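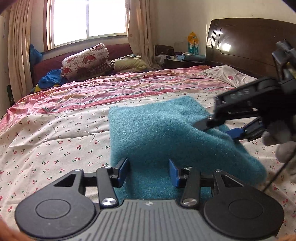 Nallbridge, April

Community Kitchen Help: Questions and Answers

Question
I am preparing a cold pasta salad with canned salmon for a lunch on Friday. The recipe calls for dressing the pasta while it is warm and then refrigerating it overnight. On my last attempt the salad was dry by noon and the dill had lost most of its flavor. I used 32 ounces of short pasta, two cans of salmon, and a dressing of mayonnaise and lemon juice. Should the quantity of dressing be increased, or should it be added at a later stage?
Submitted by a member, Todusthorpe

Answer 1
Pasta continues to absorb liquid as it cools, and a mayonnaise dressing will thicken considerably overnight. Members are advised to divide the dressing into 2 portions. Stir the first through the pasta once it has been drained and is no longer steaming. Keep the second in a covered jar in the refrigerator and add it shortly before serving, with an extra spoonful of lemon juice if required.

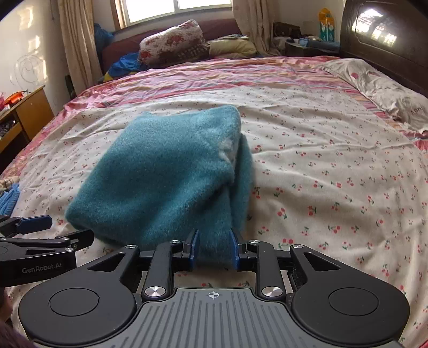

The salmon should be drained well, flaked, and folded in with the second portion. Fresh dill should likewise be held back until that point. Please note that 32 ounces of pasta is a large amount for two cans of fish; three cans would give a better balance. The finished salad should remain refrigerated until it is served and should not stand at room temperature for more than two hours.
Rated helpful by 77 members

Answer 2
Use more mayonnaise.
Rated helpful by 3 members

Answer 3
I would respectfully suggest replacing one third of the mayonnaise with plain yogurt. The Fagerlund branch has served the salad in this manner at its spring lunch and it was well received. Chopped cucumber is also suitable, provided that the seeds are removed first. I have not tried it with dried dill.

This question remains open for further answers.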